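Why Doesn't a Paper Cup Go Soggy?

Marby magazine, the one for kids who ask too much. Words: Aidan Ní Chonaill

Quick one. Paper gets wet, paper falls apart. Leave your homework in the rain and you'll see. So how come a paper cup can hold hot cocoa and not turn to mush?

Short answer: a coat. A very, very thin coat on the inside of the paper. Usually plastic, sometimes something made from plants. Water can't get through it, so the paper stays dry.

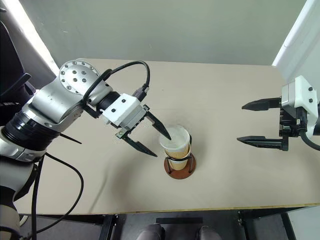 Section: HOW STUFF WORKS

Now the band. Lots of takeout cups have one wrapped around the middle, tan, kind of like cardboard. It's called a sleeve. Paper is thin and heat zips right through it. Add another layer, trap a little air, and your fingers are a lot happier. Air is slow at passing heat along. Same trick as a puffy jacket in February.

And the shape! Wide at the top, skinny at the bottom. That's called a taper. Two good reasons for it:

Cups stack. One slides inside the next, so a tall pile fits in a small box.

Sleeves stay put. Push one up from the bottom and the cup gets fatter and fatter untill it stops.

A stand with a wide flat base helps too. Light cups tip over easy, one bump from an elbow and thats it. Wide base, harder to knock down. Try it with a pencil: stand it up on its end. Now stand it in a lump of clay. See?
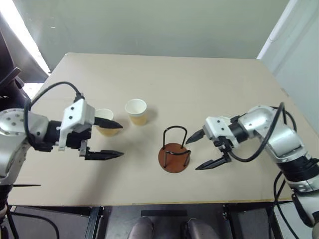 Marby, Issue 12, page 3

TRY IT YOURSELF

You need: two paper cups, a square of plain paper, water, a tray. Cold water only please.

Fold the plain paper into a cone. Tape it. Pour in a little water over the tray. Pour the same into one paper cup. Wait. Check the cone first, then the cup. Which one drips?

Next, the other cup, the empty one. Rip it open down the side (get a grown-up if it's tough). Look at the torn edge. Rub the inside, then the outside. One might feel smoother. That's the coat.

Word box
Taper: gets narrower toward one end.
Sleeve: the extra band around a cup.
Rim: the edge at the top where you sip. On most paper cups it's rolled, run your finger round it.

Send us your drawings of a better cup by 30th December. Put your name and age on the back. Best one goes on the Holloway page next issue.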